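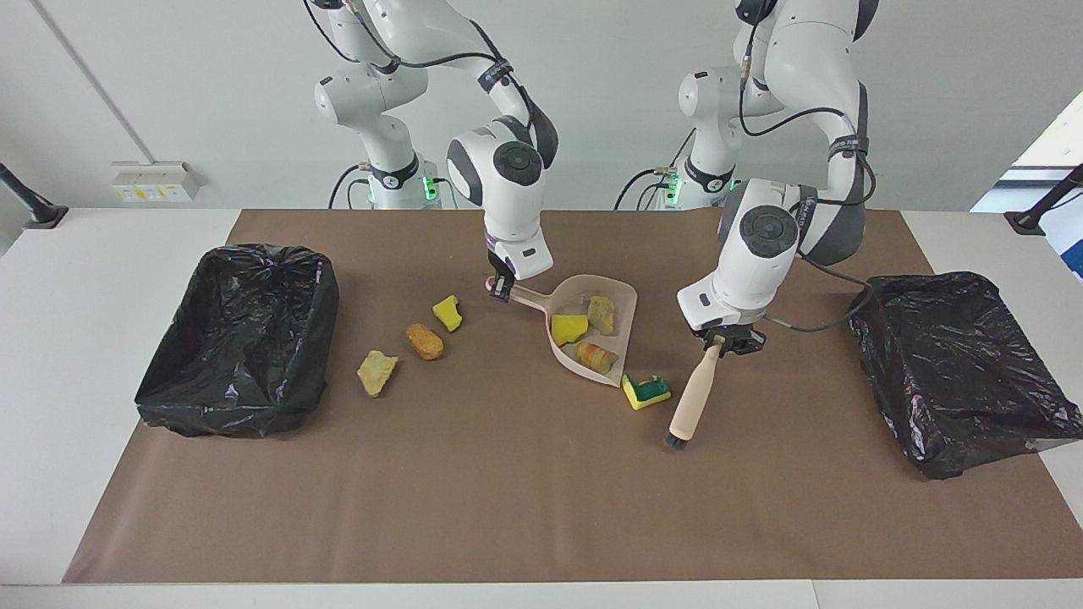

Fig. 1. Pink plastic dustpan on a brown mat.

Dust in the Dorms: What We Sweep Up at Morgan Hall
Akash Kashyap, May 2019

So I picked dust for my project, and my roommate still thinks that's hilarious. I wanted to know if rooms facing the road get dirtier than rooms facing the lawn. I signed up 8 rooms, and everybody swept once a week and saved what they got in a paper bag (thank you all, seriously!). I weighed every bag on the kitchen scale in the Stevcombe lab.

The road side gave me 304 grams over the whole term. The lawn side was way lower - just 54 grams! I was sure the road was to blame, but then I noticed that most of the road rooms have carpet and the lawn rooms mostly don't. Oops. If I ran it again in October I'd match the floors first, and I'd get a better scale too.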